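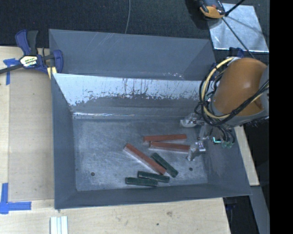 Monthly inspection of the storage room and packing area, Listis building, June 2020. I did the round together with Killian Poulain from Bitbridge, and it took longer than last time, as two of the shelves had to be emptied first. The metal bins are worn but in my opinion still safe to use: the floor of the gray bin with the red and green blocks is scuffed, and the bin section behind it has only faint scratches near the upper edge and small pale scuffs low on the right. I write my comments after each point.

**Exits and floor**

- [x] Both exits open from inside without key
- [x] Floor marking can be read. *Comment: the yellow line near the Otari shelf is almost gone, please paint again before August.*
- [ ] Nothing stored in the walkway. *Comment: one pallet was standing there. Moved during the round, but I leave the box open.*

**Shelves and bins**

- [x] Load sign on every shelf (300 kg). *Comment: the sign on the back row is hanging loose.*
- [x] Shelves fixed to wall
- [x] Bins without sharp edges or cracks. *Comment: I felt along the rims with gloves on.*

**Fire and electricity**

- [x] Extinguishers have valid seal
- [ ] Cables without damage. *Comment: charger cable at the Tamuno desk has a cut in the cover - taken out of use. A new one costs around 800 with the long plug, the short one is enough.*
- [x] Emergency light works

Open points go to Tobiloba Usman. The pallet place must be decided before the next round.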